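Revised in June. Covers cotton, linen, polyester and the common blends. Wool, silk and anything labeled dry clean only are on the Marti sheet.

# Drying and folding clothes indoors

## Before hanging

Spin speed decides most of the drying time. Run a second spin on the highest setting the label allows before you take the load out. Shake each garment hard, twice, holding it by the hem. Creases left in at this point set as the fabric dries and take steam to remove later.

Hang shirts by the hem, upside down, with pegs at the side seams. Pegs at the shoulder leave points that don't iron out of knit fabric. Trousers go by the waistband, open, with pockets pulled out. Heavy knits go flat on a mesh rack, turned over after six hours.

Leave a hand's width between items. A full rack dries slower than two half loads hung one after the other.

## Air and moisture

Relative humidity in the drying room should stay under 60 percent. Above that, cotton picks up a sour smell before it is dry, and the smell survives the next wash. A cheap dial hygrometer is accurate enough if it is kept off the outside wall.

- Open a window at each end of the home for ten minutes at the start, then again halfway through.
- Point a fan along the rack, at the lowest speed. Blowing straight at it dries the front row only.
- Keep the rack clear of curtains and upholstery. Both take up moisture and give it back overnight.
- With a dehumidifier, shut the door and windows. The Lalport 12-liter unit handles one full load in a closed bedroom.

Thick seams are the last part to dry. Check the waistband, the collar and the underside of the cuffs. Cool to the touch means damp.

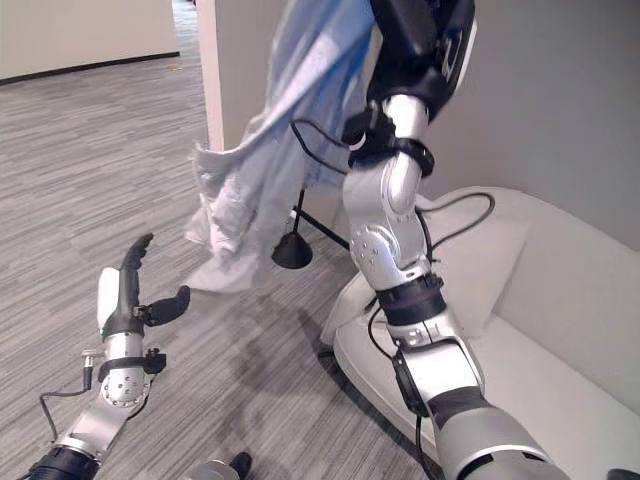

Garments stored with damp seams are the usual source of musty drawers. If in doubt, leave the item on a hanger for another 12 hours in a room with moving air.

## Folding

Fold on a firm, flat surface. A bed works for sheets, but it is too soft for shirts - the fabric sinks and the fold line wanders.

T-shirts and light tops:

1. Lay face down and smooth from the center outward.
2. Fold one side in to the middle of the shoulder, sleeve folded back on itself.
3. Repeat on the other side.
4. Fold the hem up to just short of the collar, then in half again.

Stand the folded shirts on edge in the drawer. A row that stays up without being pushed together is the right density. Packed tighter than that, the front edges crease.

Trousers with a pressed crease are hung, never folded. Jeans fold in half lengthwise, then in thirds.

## Steam

A hand steamer removes light creases from cotton and most blends. Fill it with distilled water if the local supply is hard. In Skaltadau, where it is very hard, scale blocked the nozzle on a Stemine steamer in one winter. Descale with one part white vinegar to two parts water, run until clear, then rinse with two full tanks.

Hold the head just off the cloth and move it downward. Let the garment hang for ten minutes before folding. Fresh steam leaves it damp, and folding it then puts the creases back.

## Static on synthetics

Static builds up when the air is too dry, mostly in the heating season. Raise the humidity slightly, or run a damp hand along the inside of the garment. Skip fabric softener on sports clothing; it coats the fibers and slows drying. 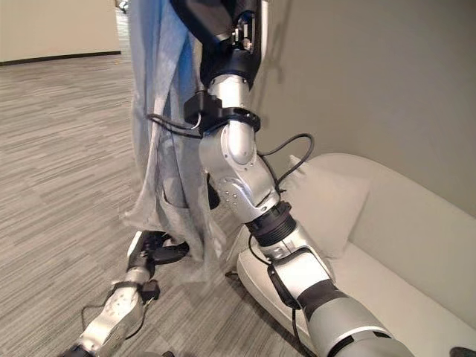 A reader in an upstairs apartment writes that hanging polyester shirts on metal hangers ended the static for her, and that softener had made her running tops smell worse after each wash. She asks if the coating can be removed. Two washes at the warmest setting on the label, with half the usual detergent and no softener, will take most of it out. Add a second rinse to each.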